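Stillcombe midfielder Faustino Zamudio will miss the rest of the season after scans confirmed ligament damage in his left knee, the club said in May.

Zamudio, 29, was hurt late in the first half of the 2-1 home win over Drirmont. He tried to run it off for a few minutes before going down again near the center circle.

The captain has made 154 league appearances for Stillcombe and had started every match this season. He will have surgery within the next two weeks and is expected back in training in the fall.

"We knew at halftime it wasn't good," head coach Azucena Meléndez said. "He wanted to come back out for the second half and I had to tell him no. He was upset, and I understand that, but it was an easy decision."

Stillcombe led through an early header from a corner before Drirmont tied it with a penalty. The winner came in the 81st minute, when a low cross was turned into his own net by a Drirmont defender.

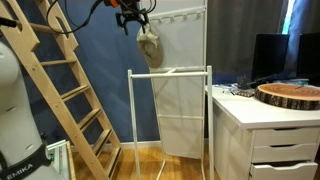

The result moved Stillcombe up to third in the table with three matches left. The top four go into the playoffs, and a win at Kindau in the next match would be enough to clinch a place.

Kindau are ninth and have nothing left to play for, but they have lost only twice at home and beat Stillcombe 1-0 in the fall.

Meléndez said she had not decided who would take over in central midfield. The club has two players available there, both under 21, and could also move a defender forward.

"They've trained well and they've waited for a chance," she said. "One of them is going to get it. I'll tell them first."

The transfer window is closed, so Stillcombe cannot bring in cover before the playoffs.

Zamudio will travel with the team to Kindau and sit behind the bench. Vice captain duties for the trip have not been announced.

Stillcombe have been given 591 tickets for the away section. Season ticket holders can buy first, starting at 10 a.m., with a limit of two per person. Any left over will go on general sale at the stadium box office the next morning.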